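From: Viera Čierny
To: equipment-planning list
Subject: Re: [equip] Gripper sets for next year, draft numbers

Hommont purchasing wrote:

> Netel came back with a price for 11 sets of the hand-held grippers,
> which they call a "full floor" package. Diltetti can match it if we
> commit before the end of April. Both say that with more sets we
> collect more hours and the cost per hour drops. I put 11 in the
> draft. Can everyone please say yes or no so I can close the line?
>
> Also, both vendors want to know if we need the extended service
> plan. I assumed yes.

No from me, on both counts, at least in the form it's in now.

I have read the two quotes side by side and they make the same assumption, that a set on a shelf is a set in use. Netel's spreadsheet has every pair running 7 hours a day. I would like to know which site they got that from. We don't do that with the pairs we have, and I don't see what in this budget would change it. There is no money in the draft for more operators and none for more desks.

Before anyone votes, please look at what a single station takes up. Drawer tasks, the ordinary kind:

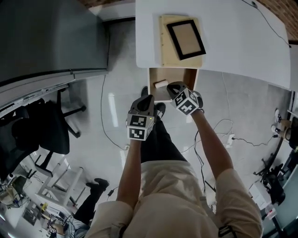 Drawer work at the white desk, one operator, both grippers.

One person, two grippers, one desk, and then the cables and the power strip on the floor. Multiply that by 11 and tell me which room it goes in. The draft has a line for "station furniture" with 80 dollars a station next to it. Whoever typed that hasn't bought a desk with a working drawer lately. Drawers are what we wear out. If we're planning to open and close them all day, I want spare runners in the budget, and I want them before I want a ninth or tenth pair of grippers.

On the service plan: I asked Netel twice what it covers. The first answer was a brochure. The second said "all non-consumable parts," with no list of what they count as consumable. Are the finger pads consumable? The marker cubes? If a printed face gets scuffed and tracking drops out, do we ship the whole unit back, or do they mail us a new face? Diltetti at least sent a parts list, but their turnaround is "typically" 48 hours and the word typically is doing a lot of work there. I'd sooner keep one complete spare pair on site and skip the plan for the first year.

Then there is the claim in both quotes that the wrist view is good enough that we can drop the head camera and save on that line. I don't buy it yet – or not for our tasks.
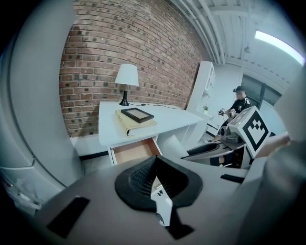 So I'd leave the head camera line alone until somebody runs the same set of tasks both ways and shows us the failures along with the good runs. I've seen Diltetti's demo reel. Everybody's demo reel looks fine.

What I would put in the draft instead:

- 4 pairs now, plus one spare pair
- furniture at a real price, with spare drawer runners
- head cameras as they are
- service plan struck out, revisit after a year
- cable covers for the floor, which aren't in there at all

If we fill those stations and people are waiting for a slot, I'll sign for more without an argument. The April discount doesn't move me much. Netel had one last year too, and then they had it again in the summer.

Could purchasing send the Netel spreadsheet with the formulas left in? The copy I got is values only, and I can't see where the cost per hour comes from.

Viera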